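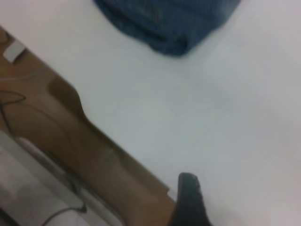

12/29/24 – open day, arm 2, towel folding demo

Set up at 9. White table, blue cloth, wrist camera on. Zandeo controller restarted once before doors, no fault code logged. Left it alone after that.

Policy is the November checkpoint, trained on 2,000 episodes. Thư Vũ wanted the newer one (3,000 episodes, includes the Driltberg data) but it has not been run on this gripper yet and I did not want to try it first in front of visitors.

Ran 15 attempts in the morning session. 5 failed. Three of those were the same thing: arm swings across to start the approach, wrist view smears, and the grasp point lands short of the cloth. Fingers close on bare table. The other two were dropped corners on the second fold.

Cut joint speed to 60 percent after lunch. Short grasps stopped. Dropped corners did not. Visitors found the slow version dull and drifted over to the Rarkik stand, so Thư put it back up for the last group and we took the misses.

Questions worth keeping:
– Can it tell which side of the cloth is up? No. Not labeled.
– What happens if the cloth hangs over the far edge? Starts there were left out of training. Hứa has a few from the old bench, format needs converting.
– Why not a fixed overhead camera? We have one. Its feed was off today, bad connector at the camera end.

To do:
Exposure on the wrist camera is still on auto. Fix it at a short value and add light over the table, then repeat the morning set at full speed with the same checkpoint. Change nothing else.
Tie back the cables on the left side before anyone runs the arm again.
Replace overhead connector.
Logs are on the shared drive under open_day, morning and afternoon separate. Afternoon folder has both speeds mixed, check the config line in each run.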